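Come help me figure out what readers will pay for (besides the paper)

Hi, I'm Milagros Panganiban, and I edit the Pitby Courier, which is a small local news site with a print edition that still lands on porches once a week. I'm looking for people to join a reader panel this fall, and I'd love it if you were one of them!

A bit of background. Last spring we tried a members' newsletter. It had restaurant openings, school board gossip (the printable kind), and a long column by Archie Moncrieff about the river. People told me at the grocery store that they loved it. Then I looked at how many of them had signed up to pay, and well, we paused the newsletter. I still think there was something good in there, but I was guessing the whole time, and I'm tired of guessing.

So Vega Sarmiento, our audience editor, talked me into doing this properly. We're putting together a panel of 12 readers who'll meet with us, look at things before they launch, and tell us what they'd skip. You'll see rough drafts, ugly mockups, and price lists with question marks on them. 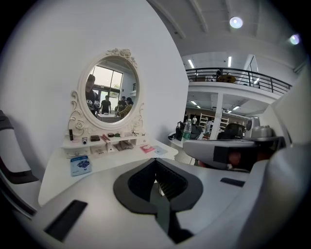

We'll meet four times, starting in September, at 6:30 in the evening, upstairs at our office on Peñalver Street. Each session runs 90 minutes and there's dinner, usually from the Filipino place downstairs. If stairs are a problem, let me know when you write and we'll use the ground floor room at the library. Between sessions I'll send you a short thing to read or try, maybe a sample newsletter or a page on our test site, and ask for a few lines back.

You'll get $200 for the full series, paid at the last meeting. If you have to drop out partway we'll pay you for the sessions you came to. I can reimburse bus fare too, just hang on to the receipt.

Who am I hoping to hear from? People who live or work in Pitby or the townships just outside it, 18 and up. I'd like a few subscribers, but I especially want people who used to subscribe and quit, and people who get all their local news from a neighbor or a group chat. If you canceled because you were mad at us, please apply! I mean it. Renters, night shift folks, parents with no free hands, all welcome. You don't need to know anything about journalism.

I can't take anyone who works for another news outlet or for one of our advertisers, and only one person per household, sorry.

What you say in the room won't be quoted in the paper. Noelia Carrasco will be taking notes for us, and she leaves names out of them. Our newsroom reporters won't be sitting in.

To apply, send me an email with your name, your neighborhood, how you heard about us, and a paragraph on the last local story you really cared about, ours or anybody's. Put "reader panel" in the subject line so it doesn't get buried with the press releases. You can also drop a note at the front desk, where Marcelino Esteban will make sure it gets to me. I'll answer everyone by the end of August, even if it's a no.

Milagros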